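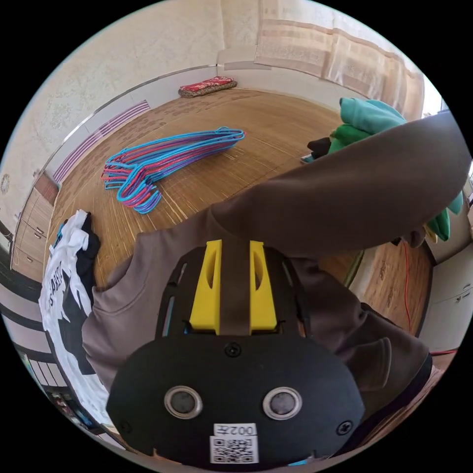

Vedell's bus stops are about to start talking back

VEDELL, Thursday, June 1, 2023 — If you've ever stood at a bus stop squinting at a timetable that looks like a tax form, good news is on the way. The city's transit office is replacing the printed schedules at its stops with plain, large-type signs written mostly by the people who wait there, and the first batch is already up along the Molileo line.

They're a delight. The one outside the library reads, "Next bus every 13 minutes. Long enough for one more chapter." At the foot of Mill Hill, riders get "Yes, it goes up the hill. You don't have to." The stop by the high school says "First bell waits for no one. Neither does Route 4," and students have reportedly taken to reciting it at the driver.

Under each line, in type you can read from across the street, come the things a rider needs: the route number, where it's headed, how often it runs on weekdays and weekends, and the time of the last bus. The old signs had all of that too, spread over four columns and a set of footnotes marked with tiny crosses. (If you never worked out what the double cross meant, it was "school holidays only.")

The idea came out of a rider survey the office ran in December. It went out with the usual questions about fares and late buses, plus a blank box at the end asking what people would put on their own stop if they could. The office got 3,172 surveys back, and 2,641 of them had something written in the box. That's an astonishing haul for a part of the form most of us skip!

"We thought we'd get complaints, and we got some beauties," said Eleri Voyle, who runs the signs program. "But page after page was people being funny and fond about their own corner. My favorite was four lines of verse about a puddle. We fixed the puddle, so we couldn't use the poem."

Voyle and her staff read every entry, pulled out the ones that were short enough to fit and clean enough to print, and then let riders on each line pick among the finalists with paper slips handed out on the bus. Winners get their first name in small letters at the bottom of the sign and a month of free rides.

The signs themselves are being made a few miles away at Nitudent, the print shop on Canal Street, on the same weatherproof panels the city uses for park maps. They slide into the existing frames, so no new posts and no digging. When a schedule changes, only the lower strip has to be swapped out. Under the old system the whole sheet was reprinted, and plenty of stops went weeks showing times for a bus that no longer ran. 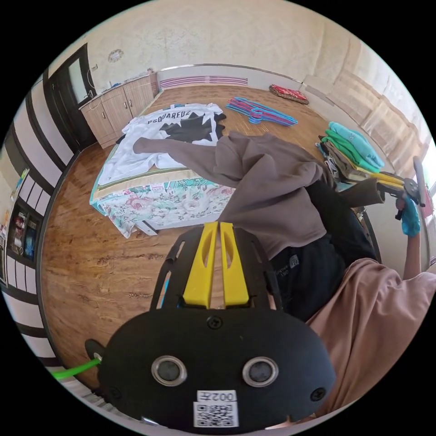 Gwawr Morgan would like to see the jokes kept on a short leash. A sign that makes you smile on Monday can wear thin by Friday, she told the transit board, and a visitor who doesn't know the city needs the times before the punch line. She asked that the route and destination go at the top, with the rider's line underneath.

It's a fair point, and the office took it seriously. Two stops on the Górecki Avenue stretch will carry the flipped layout through the summer, so riders can compare them with the others and say which they'd like. Morgan also asked about people who don't see well, and there the board moved quickly: every sign in the second batch will have the route number in raised figures at hand height, an addition that will be made to the first batch as well.

The rest of the rollout goes line by line. Crews will work outward from downtown, starting with the busiest stops, and the office hopes to have the crosstown routes finished before school starts again. Stops with shelters come first, since their frames are in better shape. A handful of rural stops that are nothing more than a pole in the grass will need new hardware, and those will be done last.

There's still time to get your own words up there. The transit office has printed around 2,000 fresh entry cards for the lines that haven't voted yet, and they're stacked behind the driver's seat on every bus and at the front desk of the library. Entries can be up to 12 words, and they have to be about the stop, the route or the neighborhood. No ads, no candidates for office, and please, nothing that tells people to get off at the wrong place.

Cards can be dropped in the fare box slot marked "Signs" or handed to the driver. The next vote is on the Harbor line, where the stop by the fish market has already drawn more entries than any other in the city.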